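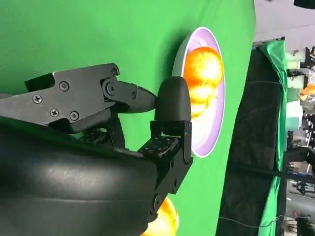
Talks > Robotics meetup > Speaker notes

Okay, mic check, say hi, thank Nuria Pacheco for the slot. Mention I've got a cold so I'll be croaky.

Start with the question everyone asks me at the coffee urn: which hand should we buy? My answer is still "depends what you're picking up", and I know that's annoying, so I'm going to talk about round stuff. Fruit, mostly. Fruit is rude to grippers! It rolls, it's slippery, and it sits in a bowl with a rim right where your fingertip wants to go.

We tried 2 sets of fingers on the same arms, the Donder and the Linley. Same green table, same bowl, same controller (Vamwood, default gains, don't get drawn into gains until question time). Bereket Derese drove most of it and he's in the third row, so wave at him.

Donder first. Rounded pads, lovely on an orange in the open. Near a rim I found myself coming in too flat, and I'd clip the edge before I got to the fruit. Steeper approach fixed most of that. 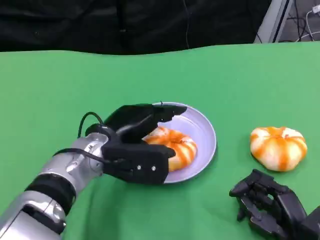
Linley next. Blunter, wants more room to open, and I like it better on lumpy things with grooves because there's somewhere for the tip to settle. Slow down for this bit, I always rush it.

Then cameras. Wrist view for the last few centimetres, head view for everything else. The hand hides half the target from up top, so if you can only afford one camera, come and argue with me after. Zübeyde Uysal reckons head only. She's wrong, but she's got a good case (let her make it).

Cables! Leave slack at the wrist. Check it at full rotation before you start logging.

Numbers slide: nearly 900 grasps, 7 sessions. Per-finger breakdown is in the handout, don't read it out.

Questions. Put the kettle on.

Related talks
Pastor controller: a first look
Soft pads or hard pads?
Calibrating a wrist camera in February heat

Contact the organisers | © Meetup speakers | Back to top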